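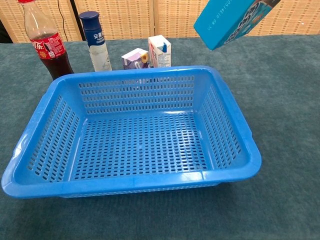
A blue plastic basket at the Skallstead site, with bottles and cartons behind it, seen from a chest-worn camera.

The basket problem

A company called Etaseck wants to teach machines to pack groceries by showing them people doing it. Our reporter spent two days watching and came away with more questions than the brochure answers.

The task card says: drinks into basket. There are 8 cards in rotation and this is supposed to be an easy one. A worker with a camera strapped to her chest picks things up from a green cloth and puts them in a basket. Then she takes them out, moves them around and does it again. By the end of the project Etaseck plans to have 3,000 recordings of this and jobs like it, and from those a piece of software called Dilov is meant to learn what packing is.

I have packed a lot of groceries in my life and I'm still not sure I could tell you what it is. Heavy things at the bottom, fine. But watch someone good at it and you see her pause over a carton, change her mind, turn a bottle so the cap clears the rim. Some of that is skill. Some of it is plain habit, and a fair amount is nonsense we picked up from our parents. Dilov gets all of it in one lump.

Sawsan Najjar runs the recording work at Skallstead, and she was more patient with this line of questioning than I would have been. "We don't need to know why a person does it," she told me. "We need enough people doing it in enough ways." How many is enough? She laughed and said that was a question for the budget.

It's a fair joke, but it is also the trouble with the whole business. The figure of 3,000 appears in every slide I was shown, and I couldn't find anyone who could tell me where it came from. As of 26 November 2021 the count stood at 1,796, and that is before the bad ones are thrown out. A recording goes in the bin if the worker's hand hides the object too long, if the strap slips, or if she talks to someone and forgets which card she is on. Najjar wouldn't give me the share that gets tossed. She did say it was higher in the first month.

The props are ordinary, and that is the selling point. On the table when I looked in were a bottle of cola with a red label, a slim bottle in blue and white, a small purple carton with fruit printed on it and a taller white one. Shopping, in other words. The basket is full of holes and shiny enough to throw glare back at the lens, and when I asked whether a dull one would make life simpler, Najjar said simpler was not the goal. Homes have shiny things in them. If the software falls apart at a bright spot on a piece of plastic, she would like to find out now.

I believe her on that. Where I get stuck is the jump from this table to a kitchen. The cloth is always flat, and the light doesn't change much from one session to the next. A drink is never sticky, never half under a bag of onions, never being fought over by two kids. Zoubi, the grocery delivery outfit that is paying for part of the work, says it expects to test a packing arm in one of its warehouses in December. A warehouse is not a kitchen either, but it is a good deal less tidy than Skallstead.

The workers have their own doubts, though they put them more politely. One told me that after a few hours she stops packing the way she would at home and starts packing the way the camera likes – elbows out, slow hands, nothing hidden. She wasn't complaining. She gets fewer recordings rejected that way. But I wrote it down and underlined it, for it seems to me a serious problem. If the teachers have learned to perform for the lens, then Dilov is studying a performance.

Najjar didn't brush that off. She said they rotate people between cards and keep the sessions short, and that a little stiffness gets averaged out across many workers. Maybe so. Averaging works when everyone is wrong in different directions. These people all sat through the same training video.

None of this means the thing will fail. Zoubi may get its arm, and the arm may put cola in baskets all day long without complaint. I'd just like to see it try with a basket it hasn't met before, on a table somebody has spilled on. I asked if I could come back for the warehouse test and bring my own groceries. Etaseck said it would look into it.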